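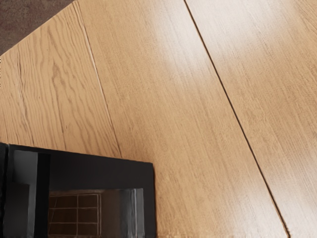

Sestico publishes method for training robot arms on oven doors and knobs in simulation

Sestico has published a training method that lets a two-finger robot arm learn to handle kitchen appliances from rendered camera views, using far fewer human demonstrations than its earlier system. The method, called Mavero, was developed with the engineering firm Petrauskas and is released together with the simulated kitchen used to train it.

Household appliances are hard work for robots. Doors are dark and shiny, racks show through the glass, and a camera mounted near the gripper loses sight of the handle or the edge just when the fingers get close to it. A policy trained on one clear view of the worktop often fails once that view changes.

Mavero deals with this by training on several camera positions at once and then hiding some of them. During training the arm may be given a wide view of the appliance at one step and a close view, mostly door glass and worktop, at the next. The policy has to carry on with whatever it has. A second network learns to guess where the door edge is when it is out of sight, and its guess is passed to the arm along with the picture.

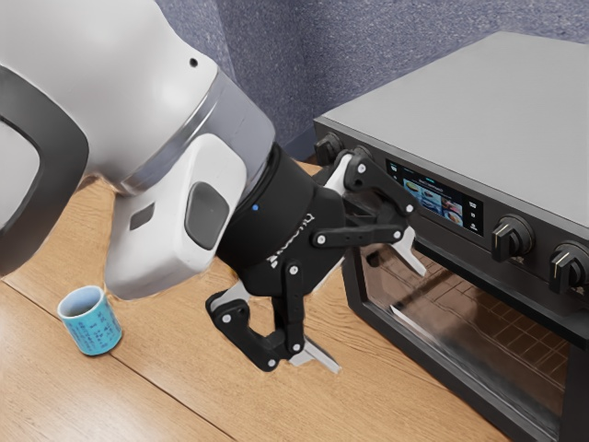 The simulated arm and gripper at the toaster oven, with the display and control knobs above the door.

The team started from 900 demonstrations, all made by operators steering the simulated arm by hand. These were then replayed with changes to the lighting, the wood of the tabletop, the position of the oven and the tint of the glass. Small objects such as cups were left on the table in many of the runs so that the arm would learn to work around them.

In tests the policy was given two tasks: opening the oven door and turning a knob to a set position. Over 2000 simulated trials it finished the door task in nearly every case where at least one wide view was available. Results were weaker with close views alone, and weaker again when glare fell across the top of the door. The knob task was less affected by camera position but more sensitive to small errors in the grip.
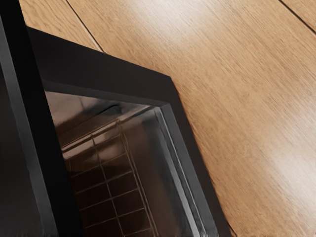 PRUTBRIDGE, 2024-08-20 — The full method, the simulated kitchen and the trained policies are available from today on the Sestico website. The release covers both tasks and includes the demonstrations in their original form, before any changes to light or surface were applied.

Sestico said it chose to publish the failed trials as well as the successful ones. Most failures came in the last part of the approach, with the finger close to the door and little else in view. The company believes other groups will find these runs useful for testing their own methods.

The work so far has been done in simulation only. Petrauskas is building a matching test bench at its Prutbridge workshop, and trials on a physical arm are planned for next June. The first will use the door task — the knob task will follow once the grip errors have been reduced.

The simulated kitchen runs on a single desktop computer with a suitable graphics card. It is free for teaching and research. Firms wishing to use it in a product should contact Sestico for a licence.

About Sestico
Sestico develops training software for robot arms used in homes and small workplaces. It is based in Prutbridge.

Press enquiries: use the contact form on the Sestico website and mark the message "Mavero".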